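Ticket: Rutell Book 2, chapters out of order after update, cover colours dull
Status: Closed

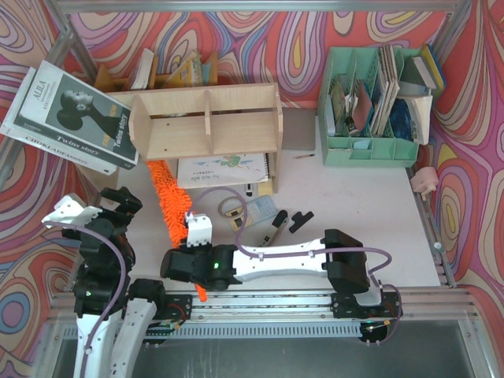

I publish a family crime saga through Flurley, and since the June file update readers on the Sulteck app are getting chapter 37 straight after chapter 10. The table of contents lists all 61 chapters in the right order, so tapping through from there works. Swiping past the end of chapter 10 does not. A second, smaller problem is the cover, which comes out muddy in the store thumbnail. It has a background of red and orange running into purple, and I need those bands to stay separate at small sizes.

Update, support:
Thanks for the report. Please confirm which file you uploaded and whether the preview tool showed the same jump. We can see one active file for Book 2 and one archived.

Update, author:
EPUB, exported from Fukuda on a Saturday afternoon. The preview tool was fine. I only heard about it from readers, 5 of them so far, and two had already read the wedding chapter before they knew who was getting married. One has left a two-star review over it. Deleted the book from my phone, downloaded it again, same jump. My tablet has the older version and reads properly.

Update, support:
We opened the active file. The contents page and the reading order are stored separately. In your file the contents page is correct but the reading order has chapter 37 listed early. The preview tool follows the contents page, so it would not show the fault.

Update, author:
Found it. I had dragged 37 up in the Fukuda binder to check a date against chapter 10, then dragged it back in the outline view only. The outline feeds the contents page and the binder feeds the reading order. Moved it in both, exported again and uploaded at 4:15 pm. For the cover, I was sending a CMYK file left over from the paperback. Replaced it with an RGB one.

Update, support:
New file is live. Readers who already bought Book 2 need to remove the download and fetch it again — the app won't replace it automatically. Bookmarks are kept, highlights in chapter 37 may not be.

Update, author:
Swiped from chapter 9 to chapter 12 on the phone with no jump. Chapter 37 is back between 36 and 38. Thumbnail is brighter and the purple no longer turns grey. I've put a note to readers in the newsletter. Happy to close.

12 comments · 3 shares
Flurley Author Help | Contact us | © Flurley | Back to top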